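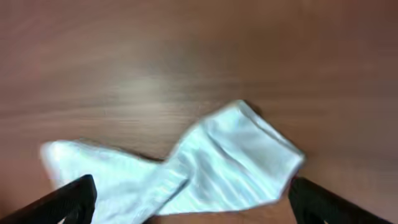

Slide 1: white sock on the tabletop. Leave up while people find seats.

Speaker notes: "Teach your own kitchen" (how to host a small cooking class at home)
Nerkby Community Evening, the upstairs room. Starts at 7 pm.

Opening

Welcome everybody in. Ask for a show of hands: who has taken a cooking class while traveling? Then: who has ever taught a friend to make something? Usually the second group is bigger than the first, and that's my whole reason for being up here. If you've stood next to a friend at the stove and said "no, keep going, it needs to be darker than that," you've already taught a class. You just didn't put it on a calendar.

Say what the dish is. I teach flatbreads and two fillings, one potato and one lentil. I've been doing it out of my own kitchen in Filtska for a few years now and I still get excited the night before (I lay out the rolling pins like it's the first day of school).

Slide 2: Picking your dish

Pick something people can touch in the first fifteen minutes. I can't say this strongly enough! My first class was a slow braise. It was delicious and it was terrible to teach. We chopped onions, we put a lid on a pot, and then we all looked at each other for two hours.

Dough is wonderful because everybody gets a lump of it right away and nobody's looks the same. Dumplings, fresh pasta, rolled rice, stuffed vegetables, all good. Anything with a folding step or a shaping step.

Tell the story of the guest who made a flatbread shaped like a boot and then would not let anyone eat it.

Check the time here. If it's past 7:15, skip the next bit and go to slide 4.

Slide 3: Writing a recipe for other hands

Your own recipe card is probably useless to anyone else. Mine said "flour, water, salt, usual way." So make the dish once with a scale and write down what you do as you do it.

For the basic dough I landed on 500 grams of flour for six people, with 100 grams held back in a bowl for dusting. Give out the handout now (stack is in the blue folder). Point out that the handout has the vegetarian version on the front. The lentil filling has no dairy in it, and the potato one can go either way.

Ask guests about allergies when they book, and ask again at the door. People forget, or they bring a cousin.

Slide 4: The room

Walk through my kitchen. It's small. I have one counter, a table that seats six and a stove with a burner that sulks. Things that made it work:

Clear everything off the counter, even the toaster. Especially the toaster.
One damp cloth under every cutting board.
Aprons on a hook by the door so people put one on before they've thought about it.
A trash bowl in the middle of the table.
Water glasses somewhere that isn't the work table.

Six is my number. I tried eight once and two people spent the evening in the hallway holding bowls. If you have a bigger kitchen, go for it, and please invite me.

Slide 5: Showing, then letting go

This is my favorite part, so slow down and don't rush it like last time.

Show the step once, start to finish, without talking much. Then show it again and talk. Then hands off. Really off! Put them behind your back if you need to. When somebody's dough sticks to the table, the urge to reach over and fix it is enormous. Wait. Ask them what they think it needs. Most of the time they'll reach for the flour on their own, and you can see the shoulders come down.

DEMO: bring out the ball of dough from the cooler. Roll one round, badly, on purpose. Ask the room what's wrong with it. (Too thick in the middle. Somebody always gets it.) Roll the second one properly, quarter turn each time. Pass both around on the tray.

If there's a question about stand mixers: yes, fine at home, but I leave mine in the cupboard for class. It's loud and only one person gets to use it.

Slide 6: Money

People are shy about this one so just say it. Count your ingredients, your gas or electric, and the hours on both sides, including the dishes. I charge 28 a head, which covers the meal and a jar of filling to take home. I started lower and ended up paying for my own party.

Mention the listing sites, but also the board at Plullum. Plullum is the little grocery by the bus stop and they've let me pin up a card since the beginning. Half my guests come from that card. I buy my spices from Jayasinghe, two doors down, and they'll split a big bag into class-size packets if you ask on a quiet Tuesday.

Check the local rules on serving food from home before you take a booking. They're different from town to town, so I won't guess at yours. The county office was very patient with me on the phone.

Slide 7: Eating together

Sit down. Please sit down with them! I spent my first several classes washing up while my guests ate, and I missed the best conversation of the night. Leave the pans. Put on a pot of tea, pass the pickles, let people trade the ugly ones for the pretty ones.

Read out the note from the December class if there's time. It's in the back of the folder, on the card with the coffee stain.

Slide 8: Your turn

Ask everyone to write one dish on the back of the handout, the one they'd teach. Two minutes. Then ask three or four people to read theirs out. Don't comment on whether it's a good pick, ask what the first thing is that a guest would do with their hands.

Questions

Likely ones: kids (yes, from age eight, with a grown-up beside them), wine (they can bring their own), what to do when it flops (we eat it anyway, I keep a spare batch of dough in the fridge).

Sign-up sheet for the practice evening is by the door. Bring the tray and the cooler home this time.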